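Zernstead Open Day: Doughnuts, Sponges and a Whole Lot of Arm

February 11, 2022

So I finally got myself over to Zernstead for their open day, after two years of saying I would and then finding something better to do with my afternoon. My cousin signed us both up (and then bailed on me the night before, thanks a lot) so it was just me, my big coat and a visitor sticker that refused to stay on it.

If you don't know the place, it's at the back end of the Sketadcombe business park, past the tile warehouse. I drove by the turn twice. The parking lot was packed, and the woman at the front desk told me 400 people had asked for a spot and they'd had to say no to a bunch of them. I would not have guessed there were that many robot fans within driving distance! They let us through in small groups, and mine got called after a 40 minute wait, most of which I spent next to the coffee urn reading a poster about gear ratios. I still don't understand gear ratios.

The first stop was the two-arm table, and that one ended up being my favorite of the whole day. I'd pictured something huge in a cage, like you see in car factory videos, throwing sparks everywhere. What you get is a plain tabletop with a few bits and pieces on it, a doughnut and a yellow sponge and a little test tube of something bright yellow-green, and a pair of arms working over the top. Our guide said the game is variety. Anybody can teach a machine to pick up the same steel block all day long, but a sponge squishes, and see-through plastic is a nightmare for cameras. Both grippers had hold of a clear plastic thing when I got up close, one at each end, and I caught myself holding my breath over it like it was the last putt at the Masters.

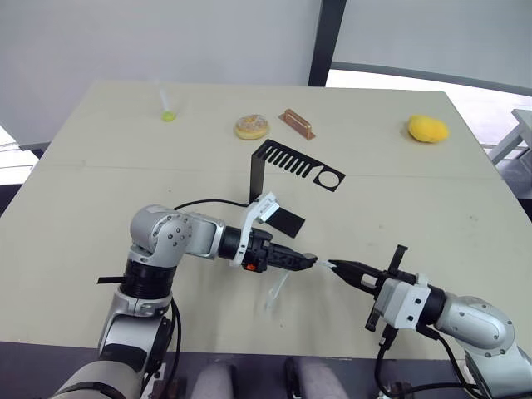 Cường Tôn thought I was being way too easily impressed, and told me so on the walk to the next room: two arms on one job is mostly a headache, everything has to be timed twice, and for most of what people want done at home a single decent arm would get you there sooner and for a lot less money. I said folding a sheet. He said okay, fine, folding a sheet, but how often do you fold a sheet? (More often than he does, I'm guessing.)

We went back and forth on that for a good while. I still think he's wrong! Try opening a jar with one hand. Try getting a trash bag open with one hand. Half of what I do in my kitchen is one hand holding a thing still while the other hand bothers it.

Anyway, the next room was the talk, which was short, thank goodness, since the chairs were brutal. The guide put up a chart of all the objects they've tried so far, 107 of them, sorted from easy to awful. Books were easy. Anything shiny was down toward awful, along with anything thin that lies flat on the table, and that made sense to me once she explained it. You and I slide a coin to the edge of the counter and get a fingernail under it. A gripper with two big chunky fingers has no fingernails. She said they practice on small flat things over and over, coming in from different angles, and that the last little stretch before the fingers close is where most of the trouble is.

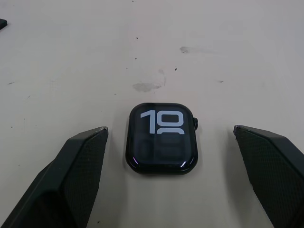

She also said the fingertips wear down and have to be swapped out, same as brake pads, and I liked that a lot. You never think of a robot needing new shoes.

There was a Q&A and of course somebody asked when it would do laundry. Big groan from the back. The guide was a good sport and said she'd like to know that too, she has three kids. A boy down front asked if the robot knows it's a doughnut. She said that was the best question she'd had all day, and then sort of didn't answer it, which, fair enough.

After that you were free to wander. They had a Wokaretti stand in the hallway selling flatbreads (7 out of 10, needed salt) and a table where you could steer a toy claw with a joystick and try to win a keychain. I had 3 tries and dropped it all three times, so maybe I should go easier on the machines. Then I went back to the two-arm table, because I wanted to see it again without a tall guy's backpack in my face.

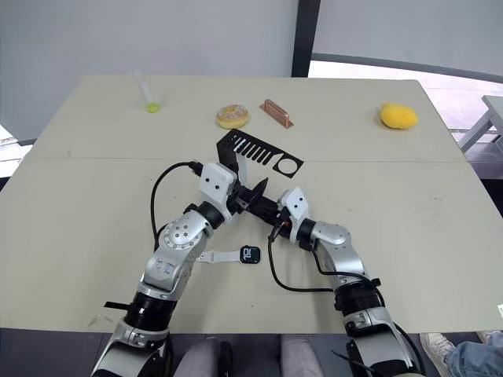
The second time around it was much quieter and I could stand there as long as I liked. I don't know how to explain why it's so nice to watch. It's a bit like watching somebody parallel park. You find your own hands moving along, and I noticed the lady beside me was doing it too, and we both laughed and stuck our hands in our pockets.

One grumble: there were hardly any signs. I'd have loved a card by each table saying what they were working on that day, because once the guide moved along with the next group you were on your own. Also, please, more chairs in the hallway.

They're planning another one in September and I've already put my name down, and my cousin's, and this time she's driving. If you go, skip the overflow lot and park behind the tile place. I left my scarf on the hook by the coffee urn, by the way, so if any of you picked up a green one, it's mine and I'd like it back.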